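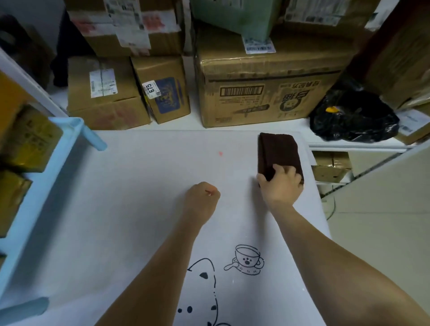 One reader of the Sulberg gym newsletter wants it known that our last guide to hand wraps left her with a thumb the colour of an aubergine, and would we please start again from the beginning. Fair enough. From the beginning, then.

What you need
A pair of semi-elastic wraps. The short ones are for children and optimists, so buy the long. I use Monden because they were on offer in February and have refused to die. Biltico make a perfectly good pair with stiffer Velcro, which will eat your jumper in the wash.

Wrapping the hand
1. Spread your fingers wide and keep them spread. A wrap put on a relaxed hand turns into a tourniquet as soon as you make a fist.
2. Put the loop over your thumb and take the wrap across the back of the hand. If it crosses the palm first, you have it upside down. Start again and look casual.
3. Go three times round the wrist, flat, each layer over the last.
4. Go three times round the knuckles.
5. Make an X across the back of the hand between each pair of fingers, coming back to the wrist every time.
6. Once round the thumb. Once. This is where our correspondent went wrong.
7. Use up what's left on the knuckles, finish at the wrist and fasten.

Checking it
Make a fist. It should feel snug when closed and comfortable when open. If your fingertips tingle or change colour, take it all off, however proud you are of the X's.

Gloves
Beginners at Sriwong's evening class use 16 oz for sparring, and heavier people go up to 18. Try them on with the wraps underneath, or you'll be back at the shop by teatime.

Wash the wraps after every session, in a mesh bag. Roll them up with the Velcro end in the middle, so the thumb loop is waiting on the outside next time.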